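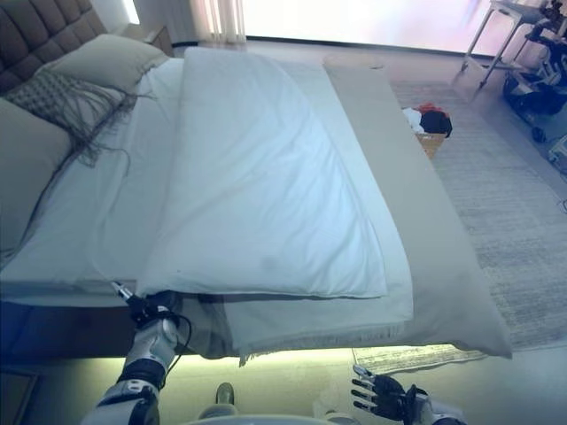

September 2021

Rode from Stillow to Clerovberg and back, 110 km in all. Left at 6 and had the first hour mostly to myself. The river path is still closed below the mill, so I took the road through Molance, with the long climb right after the bakery. Legs were fine. The knee that bothered me in March was quiet until the last stretch.

Stopped at Clerovberg for soup and a roll. The café has new hours and shuts at two, which I need to remember for next time. Filled both bottles at the fountain by the church.
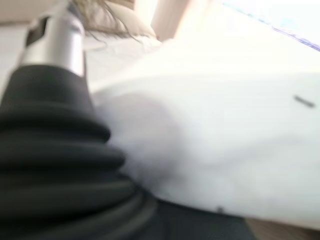
Close up, black and silver. Same place as the one at the top.

Headwind all the way home. I had planned to keep a steady pace but gave that up before Molance and just rode. Flat tire outside the Agyeman farm shop, rear wheel, a thorn. The patch held - I still want a new tube before the next long ride. Bought plums while I was there and ate half of them on the wall.

Average was slower than last time and I don't mind much. Chain needs cleaning. The left brake pad is nearly gone too, so order a pair.

Spent 55 on food and the pump, which is too much for one day. Pasta for dinner, washed the kit, lights out early. Rain forecast tomorrow, so no riding.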